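Gurkus Play Tray
Home > Early Years > Messy Play > Trays and Mats

Code: GK-40
In stock

The Gurkus Play Tray is a shallow tray for dough, sand, water beads and paint. It sits on any flat table and keeps most of the mess in one place. The sides are low enough for a seated child to reach over and high enough to stop a rolling pin going on the floor.

Size
Length 54 cm
Width 40 cm
Weight limit 21 kg

Colours
Grey, cream, leaf green. Please pick one at checkout. Mixed packs are not available at the moment.

What comes with it
One tray
Four push-on rubber feet
A care card

The rubber feet go on the corners and stop the tray sliding on polished tables. They can be left off if you want to stack trays in a cupboard. Spare feet are sold in bags of 30 under the Dukton fittings range.

Dough, tools and pretend food are sold separately. See Messy Play > Dough and Cutters.

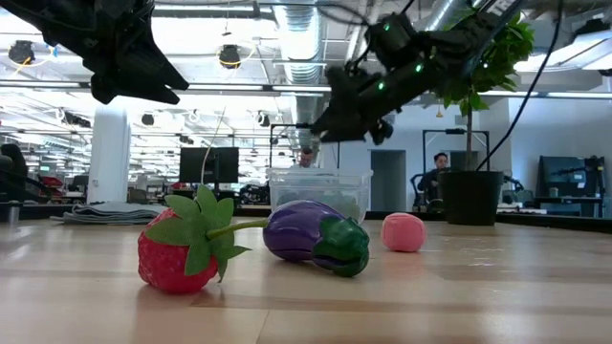
Yeshi Gebretsadik writes that she has two of the cream ones and the dough lifts off better if you dust the tray with a bit of cornflour first. She would like a lid. We do not make a lid for this size, but the Pridus cover fits the larger GK-54 tray and can be ordered from the same page.

Cleaning
Wipe with a damp cloth and mild soap. Let dried dough go hard before scraping it off with the side of a plastic ruler. Do not use metal scrapers or bleach. The tray is not suitable for dishwashers.

Food colouring can mark the cream tray if left overnight. Grey hides it best.

Age
From 18 months, with an adult close by. Remove the rubber feet for children under three.

Delivery and returns
Orders placed before 2 pm leave us the same working day. Trays are packed flat in a card sleeve. You have 30 days to return an unused tray, and we ask that you keep the sleeve until you are sure you want it.

Nurseries and schools ordering 21 trays or more should ask for a quote before paying. The school price list changes in July.

Related items
Gurkus Floor Mat
Dukton spare feet
Vasilakis apron, child size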